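Trovar Robotics Club
Two-Arm Station - Pre-Session Safety Checklist with Comments
Date of inspection: Tuesday, March 15, 2022
Inspected by: Nermin Güneş
Reviewed by: Wenceslao Alarcón, club advisor
Task on the table this month: tool-to-bin (blue bin, hand tools)

Marks used: OK, OK with comment, Fix before next session, Do not run.

The checklist is filled in by the student on duty before anyone homes the arms. If you mark anything "Do not run," pull the tag from the hook by the door, hang it on the power switch and tell Wenceslao. Don't untag it yourself.

1. Power and emergency stop

1.1 E-stop button reachable from the operator chair. OK.
1.2 E-stop cuts both arms. OK. Tested twice, once with each arm holding position. Both dropped, so keep a hand under the wrist when you do this test.
1.3 E-stop resets only by twisting. OK.
1.4 Power supplies labeled left and right. OK with comment. The right label is peeling again. Tape is in the top drawer.
1.5 No drinks on the power supply shelf. Fix before next session. Found one open bottle. Same as last time.

2. Enclosure and table

2.1 Side and back panels seated, no movement when pushed. OK.
2.2 Tabletop wiped down. OK.
2.3 Slotted rails at left and right, all bolts finger-checked. OK with comment. One bolt on the right rail took a quarter turn. Marked with paint pen.
2.4 Front beam. OK with comment. Scratched and chipped along the front, only cosmetic. I ran a glove over it and nothing caught. Please stop resting wrenches on it.
2.5 Toothed rack clear of screws, wire ends and tape. OK. Check with a flashlight, the teeth are fine and small stuff hides in there.

3. Arms and covers

3.1 Base joints tight, no rocking. OK, both sides.
3.2 Covers and sleeves clear of the joints through full travel. Right arm: Fix before next session. The lower edge of the black sleeve looks frayed. Trim the threads and fold the edge under. Don't cut it shorter, we did that in November and the wrist was bare for two weeks.
3.3 Left arm covering. OK with comment. Wrinkled at the wrist but it doesn't bind. Moved it by hand through the whole range with power off.
3.4 Gripper fingers tight. OK. Left fingers rechecked after Ireck swapped them on the last build night.
3.5 Cycle counter read and written down. OK. Right gripper 3,000, left gripper 916. The right one is due for its screw check at this number. Done, nothing loose.

4. Cables

4.1 Cable at each gripper has enough slack for full wrist turn. OK with comment. The left one bows out past the table edge when the arm is folded. Keep elbows and backpacks away from that side while it's running.
4.2 Cable along right arm tied down. OK.
4.3 Connectors at both bases pushed in fully. OK.
4.4 Loops at the front clear of the rack. OK with comment. I'd like a clip on the left loop. Salazar has a bag of them.

5. Task setup

5.1 Bin empty before start. OK.
5.2 Bin on the left half of the table, toward the back. OK. A small angle is allowed, the scoring sheet covers it.
5.3 One tool out at a time, on the right side. OK. Screwdriver-like tool today. Place it with the arms stopped - both hands out before you call "clear."
5.4 Space between tool and bin is bare. OK.
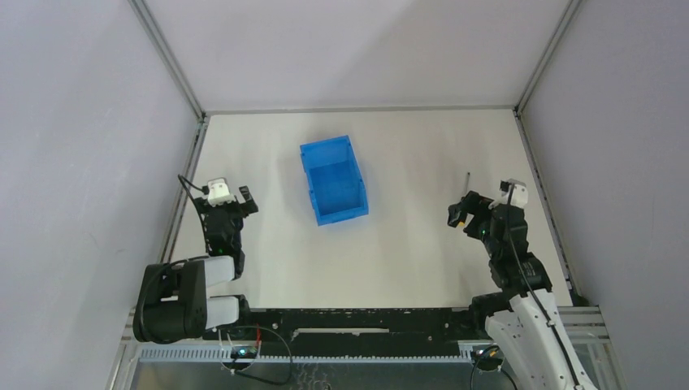

6. People

6.1 Safety glasses on everyone inside the taped line. OK with comment. Two pairs are too scratched to see through and need to be thrown out.
6.2 Hair tied back, lanyards off, sleeves pushed up. OK.
6.3 One operator and one spotter. OK. The spotter does nothing else. No phone, no laptop.
6.4 New members have signed the rules sheet. Fix before next session. Three signatures missing from the Vendport group.

7. Shutdown

7.1 Arms parked before power off. OK.
7.2 Tools back on the board. OK.
7.3 Session count written on the wall sheet. OK. We are at 153.

Reviewer comments (W. Alarcón)

Agree with all marks. The station may run today for practice at slow speed. Item 3.2 has to be closed before we go back to full speed. For 1.5, the next open bottle costs that person a turn as operator.

On 1.2, please write down which arm drops first next time. I want to compare it with the earlier sheets.

Open items: 1.5, 3.2, 6.4
Next inspection: before the next session, by whoever is on duty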